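Resident Services: Household Tips
Caring for Work Tables and Shared Surfaces

Residents of the Voralia buildings are asked to follow the guidance below when using tables in their apartments and in the ground floor activity rooms. It replaces the sheet issued last November.

Daily cleaning

Wipe the surface with a soft cloth dampened in warm water and a small amount of dish soap. Wipe a second time with plain water, then dry. Glass cleaner and bleach should not be used on light-colored tops, as both can leave a dull patch that no polish will remove.

Crumbs and dust collect where two tables meet. Pull the tables apart once a week and clean both edges before pushing them back together. A dry toothbrush works well on narrow joints.

Stains and adhesive

Ink should be treated the same day with rubbing alcohol on a cotton pad. Test a hidden spot first. Tape residue softens under a little cooking oil; leave it for 21 minutes, lift it with a plastic scraper, and wash the area with soap. Metal blades are not permitted on tables belonging to the building.

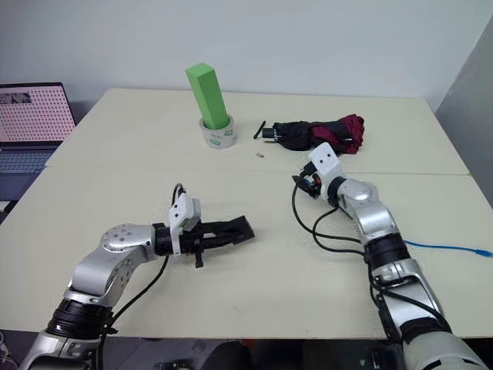

Candle wax should be allowed to harden fully. A bag of ice set on the wax for a few minutes will speed this up. Most of it will then come away in one piece, and the remainder can be wiped off with warm soapy water.

Heat and weight

Pans, kettles and irons must stand on a trivet or a folded towel. Sewing machines and other heavy equipment should be placed over the legs of the table and kept away from the middle of the top. Do not load any folding table beyond 60 pounds.

Wobbling tables

Check the screws under the top before placing anything beneath a leg. Tighten them by hand, a quarter turn at a time. If a screw spins freely, stop and report it. Felt pads are available from the supply cabinet on the second floor.

Reporting damage

Swollen edges, cracks and loose legs should be reported to Ha-rang Jin in the Resident Services office before 4 p.m. Please give the room number and the number on the underside of the table. Requests for replacement tables go to Nazareno Sala.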